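Gelby, week nine: the block task

The Hiltesau robotics club meets from six until the building closes, and this term most of that time has gone on Gelby, our simulated workcell. Last post I covered the choice of physics timestep. This one covers the block task, the grasp logic and the bug that cost me most of July.

The task is simple to state. There are alphabet blocks and a board, and the arm has to pick a block off the table and set it down on the board in line with the others. The other items on the table are there as obstacles and are left alone by the planner, apart from their collision shapes. We score a run as good if the block ends up flat on the board, square to its neighbours and touching nothing it shouldn't.

Vasylyna Yatsenko wrote the scene loader, which reads a plain text file of object names, poses and masses. I wrote the planner and the grasp code. The club rule is that you don't edit someone else's module without telling them, so a fair amount of the evening is spent reading each other's notes.

Grasp code first. The gripper has two fingers and approaches from straight above. The planner takes the block's pose, picks a pair of opposite side faces and turns the wrist to suit. A cube offers two such pairs, and the first version always took the one needing less wrist rotation. That works in open space. Near the row it doesn't, as the shorter turn often puts a finger exactly where the next block is. The current version checks both pairs at the pick and again at the place, then throws out any that fail at either end. 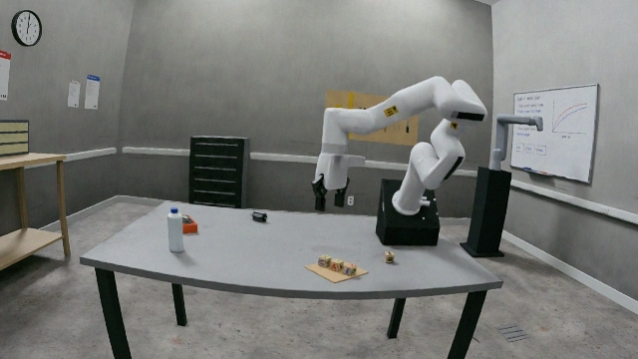
The placing pose is worked out in the board's own coordinates and only then turned into the arm's. I had this the other way round at first. With the board square to the table the two give the same answer, which is why my early tests all passed. Turn the board and the row direction goes wrong by the same angle, and the arm sets the block down neatly in the wrong place.

That was half of the July bug. The other half was in the loader, where angles were read in degrees for objects and radians for fixtures. The board counted as a fixture. Vasylyna found it by printing every pose at load time, a thing I had been meaning to do and hadn't. All angles in the file are now in degrees and the loader rejects a line with no unit.

After the fix we left a batch going overnight: 1,108 runs with the start poses varied. 234 failed. I sorted the failures by the last planner state before the run stopped. Most were at release, where the block sticks to one finger for a step or two and comes away slightly turned. Opening the fingers more slowly helps. So does lowering the friction on the pads, but I don't want to tune that until we have a measured value to put in. A smaller group were plans that the checker refused outright, and those I count as correct behaviour, though the score sheet doesn't.

Each run takes almost 5 seconds on the club machine without rendering. With rendering on it is slow enough that we only draw the runs we want to look at.

Notes for anyone pulling the current version:

The old scene files will not load. Add the units.
Pan, our plotting script, now expects the failure state in its own column.
The release speed is set in the task file and no longer in the gripper file.
Set the random seed yourself. The default is the clock, and I have twice lost a good failure that way.

Next is the Rornberg entry. Their rules allow 2 attempts per start pose and score only the better one, so the planner needs some way of using what it learned from the first. At present it would make the same plan again. Vasylyna wants to perturb the grasp point and retry. I would prefer to swap to the other pair of faces where one is free, and we have agreed to write both and run them on the same seeds.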